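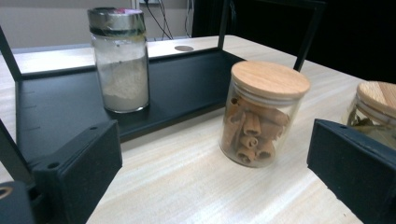

Fig. 1. Spice rack, partly loaded. Jar on the tray, cinnamon still on the table.

Week 6: Can it do the chores yet?

Short answer: some of them, slowly, if you leave the room tidy first.

Putting jars on a rack takes a person no thought at all, and so it makes a good test. Look at what changes from jar to jar. The powder jar is tall with a metal lid. The cinnamon jar is shorter and wider, and its wooden lid sticks out past the sealing ring. A grip that suits one may be a poor idea for the other.

Then there is the glass. Depth cameras tend to look straight through it and report the wall – an honest mistake, and an expensive one near a tile floor.

Terms for Friday:
grasp width
contact force
clearance (the tray has a raised border, so lift before you slide)

A word on success rates. Getting 8 jars out of 10 racked sounds fine in a talk. Now picture it in your kitchen. Geraghty's rule for the shop floor was 3 drops per 1000 picks, and he was considered easygoing.

Reading: Ó Dubhghaill's notes on the Keane trials, section 3. Skip the part on folding towels. It is long, and the towels win.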